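**Subject:** Re: [packing-floor] Has anybody's job really changed since the pickers came in?

Hi all,

I've been meaning to answer Riet's message for a while and kept writing it in my head on the drive home. I'll quote the whole thing because I know some of you only joined the list over the summer.

> From: Riet Leemans
>
> Hello everyone. We are a small mail order pharmacy warehouse and management has told us we will get robot picking for the boxed over-the-counter stuff, probably from Womura. I have been a picker for a long time and now they want me to be on the "training side". I don't know what that means and neither does my boss, I think.
>
> What I want to hear is from people who are already past the first year. Not the sales story. What do you do all day now? Did people lose hours? Are your hands and back better or worse? Is there something you wish you had asked for before it started?
>
> Thanks, Riet

Okay, Riet, long answer coming, get a coffee.

I work at the Siltden site, on the small-carton side. Cold tablets, painkillers, vitamins, face cream, hair stuff, all the odds and ends that end up in one order together. We got our first arms in July of last year, so I'm past your one-year mark. Before that I walked aisles with a cart and a scanner and I was pretty good at it, if I may say so.

First the hours, since I bet that's what you lie awake over. Two people left in the first months and weren't replaced. Neither of them was pushed out, but their shifts were just sort of absorbed and I think that's how it goes in most places. The rest of us kept our hours. Overtime is a different story, it dried up, and for a few families here that hurt more than anybody upstairs wanted to hear. If you count on overtime, get that on the table now, before the machines are bolted down.

What do I do all day? On a normal shift I'm at a table. I have a gripper tool in my hand, and I pick things up with it, and put them down, and pick them up again from some other side. Flat cartons, squishy bags, jars that roll, a box lying behind another box. That's the training side! The arms learn from how people pick, so somebody has to do the picking. Then for part of the shift I watch the line and clear whatever it gave up on. Soft packaging is still the worst. A stiff carton is easy for it most days, a crinkly bag full of air can hold up the whole lane.

My body – mixed. My feet and knees are a hundred times happier, I used to come home and sit on the stairs to take my shoes off. My thumb and wrist are not happy at all. Squeezing a handle for hours is its own kind of tired. We fought for a rotation and got it: two hours on the gripper, then something else, no exceptions for rush weeks. Hatice Dağdelen, who runs our safety meetings, wrote up the request and she's said I can pass it along to anybody on the list who wants to borrow the wording. She put in a bit about small hands too. The first handles we had were plainly made for somebody with paws like a catcher's mitt, and three of us on my shift couldn't close them without using both hands.

The thing I miss is the talking. When you walk aisles you bump into people, you hear whose kid made the team and who's moving. At the tables you're all facing your own pile. We moved ours into an L so we can at least see each other, and that helped more than I expected. It cost nothing. Ask for that too.

Stuff I wish I'd asked for early on:

- A real job title and a pay grade to go with it. I was "picker (temp. training duties)" for way too long, and the Jelard site had theirs sorted before they started.
- Who gets to stop the line. Ours was fuzzy at first and people were scared to hit the button. Now anybody can, no form to fill out.
- Whether they count your picks at the training table. Ours did for a while and everybody got sloppy trying to be fast, and then the recordings were junk and had to be redone. Slow and clean is what's useful.
- Who trains the next person. It'll be you, Riet, so you might as well be paid for it.

One more thing about your boss not knowing what the job is. Mine didn't either. I spent the first weeks kind of waiting to be told, and then I started keeping a notebook of which packages went wrong and how, and handing in a page at the end of the shift. Pretty soon the folks from Ogilvie who do our maintenance were asking for it by name (it's called the blue book, it's not even blue anymore, I'm on the second one and it's green). So you may get to write your own job a little. I didn't see that coming and I kind of like it.

Do I want to go back to the cart? Some mornings, sure. Mostly not, as long as the rotation stays.

Write me off-list if you want Hatice's wording, or if you just want to complain to somebody. Happy to do either one.

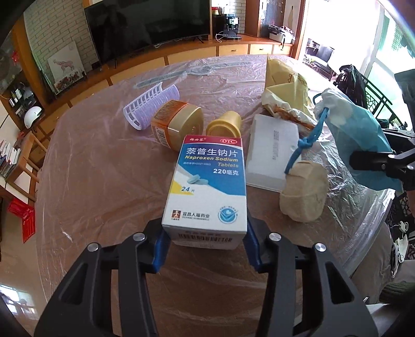 Should a picker who moves to the training table get a different pay grade?

I'd say it should be settled before the first shift, in writing, with the new title next to it, and it shouldn't be lower than what the picker made walking the aisles.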